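Sep 3, 2026
Notebook, print and sound bench, Hincombe screening room

Continued from the loose sheet in the back pocket. Subject is still the reel 2 dialogue on "Bepari," the release print, ahead of the retrospective.

Ran reel 2 twice on the left projector. Dialogue is muffled from the train station argument to the changeover. Reel 1 is clean on the same machine with the same settings, so I am ruling out the sound head for now. Yến Cao thinks the fault is in the print. Her notes from the February screening mention "voices under a blanket" in the station argument, and that was on the other projector.

Checked the track under the loupe. Variable area, both sides present, edges soft compared with reel 1. Density looks heavier by eye. No reading taken, the densitometer is still out for service.

Played the 9 kHz section of the test loop before and after the reel. Level the same both times within what the meter can show. Azimuth not touched.

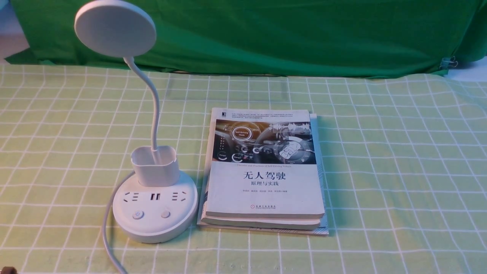 Second item is the splice at the end of the station argument. It jumps, and the jump takes out most of a line. I compared it with the Priro disc, which has the full exchange. The father's answer is missing from our print, and without it his walk to the platform reads as indifference. Several old reviews call him cold. I would like to know which version those writers saw, but have no way to check from here.

Cut is tape, slightly stretched, sprocket holes aligned. Remade it with fresh tape and ran it through by hand, then at speed. No click at the gate. The missing frames are still missing.

Lindsay Ruddock asked if we should show the disc instead. My opinion is no for the first night. The disc has the whole line but the night exteriors are lifted until the sky goes gray, and the last shot depends on not seeing the bridge until the car reaches it. On the print it works. On the disc the bridge is visible from the start of the shot.

Room notes: 200 seats, side curtains drawn for all tests. House equalizer left flat. A small lift in the upper mids helps reel 2 but makes the score harsh in reel 3, so if we use it someone has to take it out at the changeover. Marked the cue on the sheet.

Vement may hold a second print. Wrote to ask for the condition report on reel 2 only, with around 600 feet from the station argument onward looked at closely.

To do:
Reel 3, full run, listen for the same softness
Compare head leader markings with the can label — they disagree on the reel length
Ask Yến for the rest of the February notes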